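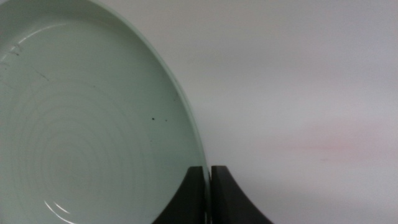 Für die Wareneingangsprüfung und Nachsortierung von Gebrauchtgeschirr sucht die Bundgaard Mietgeschirr GmbH zum Februar eine Prüfkraft (m/w/d) in Teilzeit. Geprüft werden flache Teller, Schalen und Platten aus dem Rücklauf von Gastronomie und Veranstaltungen. Zu beurteilen sind Glasur, Rand und Spiegel. Feine helle Kratzer in Randnähe, wie auf dem mintgrünen Teller, sind als Gebrauchsspur zu erfassen, dunkle Punkte auf der Glasur zunächst als Anhaftung. Erst nach der Nachreinigung wird über Einlagerung, Abwertung oder Ausschuss entschieden.

Aufgaben:
Sichtprüfung der Serien Boline und Nevell nach Prüfblatt 7
Einstufung in 4 Güteklassen, Erfassung im Lagersystem
Trennung nach Farbe und Durchmesser
Klangprobe bei Verdacht auf Haarrisse
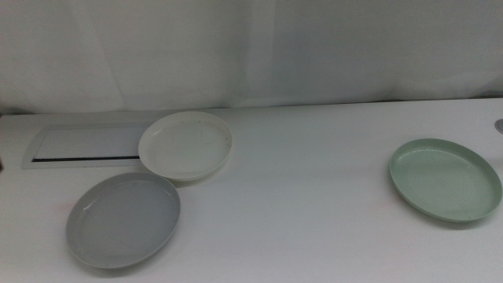 Anforderungen:
Sicheres Farbunterscheidungsvermögen (Sehtest vor Arbeitsaufnahme)
Deutschkenntnisse ausreichend für Prüfblätter und Übergabeprotokoll
Erfahrung mit Keramik oder Glas erwünscht, nicht Bedingung
Eignung für überwiegend stehende Tätigkeit

Rahmenbedingungen:
Monatliche Arbeitszeit 92 Stunden, Frühschicht ab 6:30 Uhr. Einsatzort ist die Halle Rodwood, Prüfplatz 5. Die Einarbeitung erfolgt durch Everaldo Evangelista, Leitung Wareneingang. Befristung auf ein Jahr, Verlängerung möglich. Arbeitskleidung und Schnittschutzhandschuhe werden gestellt.

Bewerbungen mit Lebenslauf und frühestem Eintrittstermin an Ruth Haslam, Personalabteilung. Kennwort: Prüfplatz. Fahrtkosten zum Vorstellungsgespräch werden nicht erstattet.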